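Brick sorters wanted (yes, paid)

Clallatetti is a secondhand toy shop with a back room, and the back room has a problem. People keep giving us building bricks. They arrive in pillowcases, in cookie tins and once in a boot, and every color is mixed in with every other color. We would like them to stop being mixed.

We need 2 people for 11 weeks, starting in February. You will sit at a white table and put bricks into bins by color. You will take the strange ones out and set them aside for Marlene Peixoto, who has opinions about them.

Bins along the back of the table, and some bricks on the white top: 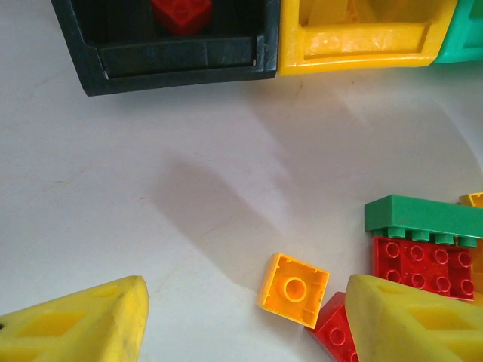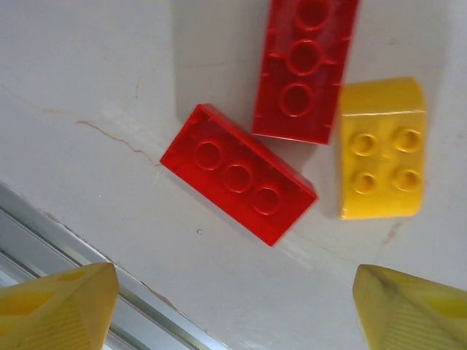
What we're looking for

You can tell red from orange after lunch. You can sit still for a while. You don't mind the sound of plastic being tipped out of a sack, which is louder than you'd think. Experience with children is welcome but has no bearing on the job, as there won't be any.

Please don't apply if you are going to build things. The last person built a very good lighthouse and we had to let the lighthouse go.

Hours and pay

Mornings, 9 to noon. Pay is by the hour and does not depend on how many bricks you get through. After your first month you get store credit worth $50, which most people spend on bricks.

How to apply

Write a few lines to Ginevra Fabbri at the front counter, or drop them through the door. Tell her which color you would sort first and why. No résumé needed. She will read it anyway if you send one, and she will have questions.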